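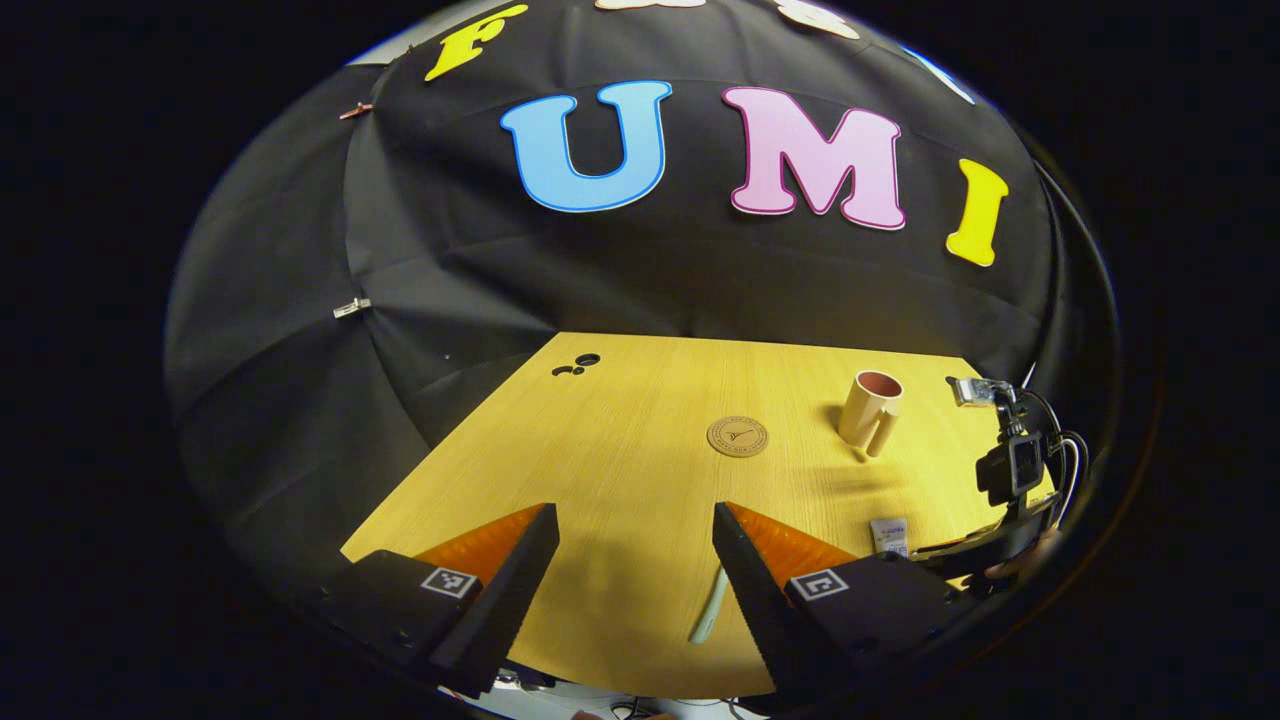
Figura 4.1. Letras recortadas con contorno de color, montadas sobre tela negra, detrás de una mesa de madera clara.

Capítulo 4
Letras sobre tela: el fondo, el color y la sujeción

En los capítulos anteriores hemos trabajado con letras planas, es decir, letras impresas o pintadas directamente en un cartel. En este capítulo pasamos a las letras recortadas, que se preparan una por una y después se colocan sobre un fondo. Es un trabajo muy común en escuelas, ferias pequeñas y salas de reunión, y muchas veces lo hace una persona sin formación en rotulación. Por eso lo tratamos aquí con bastante detalle.

Al terminar el capítulo, el estudiante podrá elegir un fondo de tela para un espacio dado, preparar un juego de letras con contorno y montarlo de manera que se lea desde la última fila de sillas.

4.1 El fondo negro

El negro es un fondo agradecido para los colores claros. En la figura 4.1, la fila más grande dice "UMI", con una U azul claro, una M rosa pálido y una I de amarillo vivo. Las tres tienen valores distintos, pero todas son mucho más claras que la tela, y por este motivo se leen bien. El mismo juego de letras sobre una pared de color crema perdería gran parte de su fuerza, sobre todo la M.

La tela tiene también sus dificultades. Si se guarda doblada conserva los pliegues, y estos aparecen como líneas horizontales o diagonales cuando se cuelga. En la figura se notan las dos clases. Para un acto breve podemos aceptarlas; para una exposición de varias semanas conviene guardar la tela enrollada en un tubo y colgarla un día antes.

Gerd Tiedemann, que durante muchos años montó los fondos del salón municipal de Lomau, recomendaba en sus cursos comprar siempre más tela de la necesaria. En su cuaderno de taller anotó una regla sencilla: para un fondo de 180 cm de ancho visible, añadir 26 cm a cada lado. El margen se dobla hacia atrás y se fija con pinzas. Nosotros mantenemos esta regla en los ejercicios.

4.2 El contorno

Observe el estudiante la U de la figura. Alrededor del azul claro hay una línea de azul más oscuro, y después un borde fino y pálido. La M sigue una idea parecida, con contorno magenta. El contorno oscuro da peso a la forma, y el borde pálido la separa del fondo. Cuando falta este segundo borde, un contorno oscuro sobre tela negra casi desaparece, y la letra parece más delgada de lo que es.

Los remates de las letras (las pequeñas terminaciones en los extremos de los trazos) deben ser anchos y redondeados. Los remates finos se doblan con facilidad y son difíciles de recortar con tijeras.

4.3 Letras rectas y letras inclinadas

La I amarilla está inclinada y un poco más baja que sus vecinas. Más arriba, a la izquierda, la F amarilla se inclina hacia la derecha. Una inclinación así da a la composición un carácter alegre - adecuado para una fiesta escolar, menos para un acto oficial. Si se elige este estilo, la inclinación tiene que ser clara. Una letra que se desvía muy poco parece un error de montaje.

4.4 Las pinzas

Las pinzas sirven para cerrar la unión de dos telas y para tensar un pliegue. Conviene que sean discretas, aunque muchas veces se usan las que hay en el cajón: en el lado izquierdo del fondo de la figura 4.1 se encuentran una de color cobre rojizo, una plateada y otra oscura muy pequeña. La oscura es la que menos llama la atención sobre el negro.

Ejercicio de preparación

Escriba una palabra de tres letras en papel cuadriculado y asigne a cada letra un color claro y un contorno más oscuro de la misma familia. Recorte las letras, colóquelas sobre una tela negra extendida en una mesa y mírelas desde la puerta del aula. Anote cuál se lee primero. Guarde las letras en un sobre, las necesitará otra vez en el apartado 4.6.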